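Subject: Re: Stop rules for two-arm cloth work
Category: Mailing lists > Shared practice
Last updated: December 26, 2023

Josefien De Haan wrote:

> We are redoing the operator sheet for the Stideck site and I would
> like to borrow from what others have. Two questions. How do you say
> when an episode counts as finished, and who is allowed to reach over
> the table while the arms are powered? Our current text says "use
> judgment" for both, and the Todside people read it differently
> than we do.

Josefien,

We had the same wording until August and dropped it. What we use at Nultville now is short enough to tape to the wall.

For reaching in: no hands over the table while either arm is enabled. If a shirt slides off, the operator pauses both arms, says "paused" out loud, and waits for the second person to say it back. Then you reach. Pausing one arm does not count. We argued over that one for a while, but the arms share the same space and it is easy to forget which one you stopped.

For finished: both hands open, both hands clear of the cloth, nothing moving for one full second. If a finger is still on the fabric, the episode is still running. We went back over 662 episodes with that rule and relabeled 60 of them, nearly all ended too early.
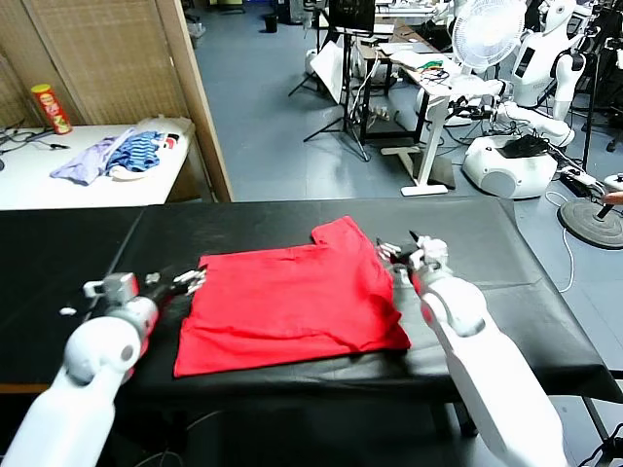
Labels are where the finish rule gets tested, and I would put a few borderline cases in your sheet. A shirt can be folded flat into a rough rectangle and look done at a glance, but with a flap still sticking up at the far edge and the right hand over the corner as it is there, we mark it "in progress". Wrinkles alone are fine. Two labelers should give the same answer without talking to each other, and if they don't, the case goes in the sheet.

One thing I have not settled is speed. Van der Linden wants a single cap for all cloth tasks. I would set it per task – towels and shirts are not the same job – but I don't have numbers to back that up yet.

I can send our sheet as plain text if you want it. It has no site names in it.

2 replies | 0 shares
Tags: operator rules, labeling, cloth handling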